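Search this journal Enter keyword or author Search
Home Current issue Past issues For authors Contact

4. Table clearing as a test of readiness

4.1 Why this chore

In the previous section we reviewed the claims which are made for household robots by the firms that sell them. Most of these claims concern one action only, for example to pick a cup or to open a drawer. A person who clears a table does not experience the work as separate actions. She looks once, she decides what goes first, and she already moves the second object while the first is still in her other hand. We wanted a chore where this kind of overlap is necessary, and where a mistake costs little. After discussion with our partner Girico we chose the clearing and resetting of a small table.

The table surface is pale wood with long visible grain. We kept it without a cloth during all sessions. Ovidiu Roman proposed at first to cover it with a gray mat, as was done in the Didow study, and the results would probably look better with such a mat. But people do not cover their tables in order to help a machine, and we decided to accept the surface with its reflections. The glare on bare wood is a serious difficulty for depth estimation. In the view from the gripper it can cover a wide part of the board between the two fingers, and the white objects standing near it lose part of their outline. 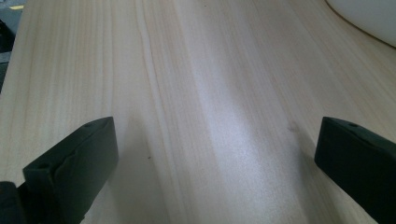

4.2 Tasks and procedure

Each trial began with the fingers open and with nothing held. The operator, or the learned controller, then had to complete one of 2 tasks. In the first task, which we call "clear", all small objects must be moved from the table into a tray. In the second task, which we call "make room", the objects stay on the table but a free area must be created at the front side, large enough for a dinner plate. The second task was suggested by Larysa Romaniuk from her earlier work in a hospital kitchen in Flidthorpe, where the staff did it many times in one shift and did not think of it as a task at all.

We recorded 40 demonstrations of each task by hand-held gripper. The demonstrations were given by three members of the group, with short pauses. The controller was trained on these recordings together with 1,000 shorter clips of single grasps, which were provided by Furtună under the agreement described in Section 3. We then ran 40 trials with the controller for each task. A trial was stopped by the supervisor if an object was going to fall, or if no progress was made during two minutes.

We should explain what we mean by progress, because the reviewers of an earlier version asked for it. Progress means that at least one object is nearer to its final place than before. Movement of the arm without contact is not counted. Turning an object on its place is also not counted, even when this turning would be useful for the next grasp. We are aware that this rule is hard for the controller, which sometimes prepares a grasp for a long time.

4.3 Observations

Small objects with straight walls were handled well. The controller approached them from above, closed the fingers and lifted without much hesitation. On such objects we see no large difference between the machine and a careful person, except for the speed.

Large containers were the weak point. The translucent white basin with the shiny rim is wider than the opening of the fingers, so it cannot be held around its body. It must be taken at the rim or pushed. Human demonstrators changed between these two ways freely, and Raluca Mocanu used both of them inside one movement. The controller learned both ways but it did not learn when to leave one and begin the other. In many trials it placed one finger beside the wall, waited, went back, and approached again at almost the same angle.
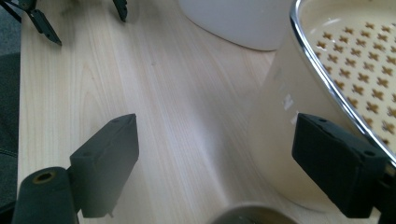 Figure 2. Gripper view of the work area. The large container with metallic rim is behind the right finger; the tips of another gripper are at upper left.

The perforated liner gave a further problem. Its small cross-shaped holes repeat in regular rows, and the matching step often joined one cross with its neighbor. The estimated position of the container then jumped sideways. Masking the inside of the container removed most of these jumps, but with the mask the controller could no longer see if something was lying in the liner.

With two grippers above one small table there is also the question of who waits. We gave priority to the gripper which was nearer to an object. Sum-yee Lam remarked, while reading the logs, that this rule lets both sides stop when the distances are almost equal. We added a fixed order for such cases in March and did not repeat the earlier trials.

4.4 Can the chore be given to a machine?

Our answer is a limited one. If a household has a few light cups and no need to hurry, the "clear" task can be left to the present system with a person in the same room. The "make room" task cannot. It requires a judgment about which object is in the way, and this judgment changes after every move.

Sebastian Tănase has argued within our group that the comparison is unfair, as a person would simply take the basin with two hands and put it on a chair. We agree that a person would do so. The controller had no demonstration with this solution, and our instructions to the demonstrators did not allow them to place objects outside the table and the tray. In the next series this restriction will be removed, and the objects will be weighed before each session.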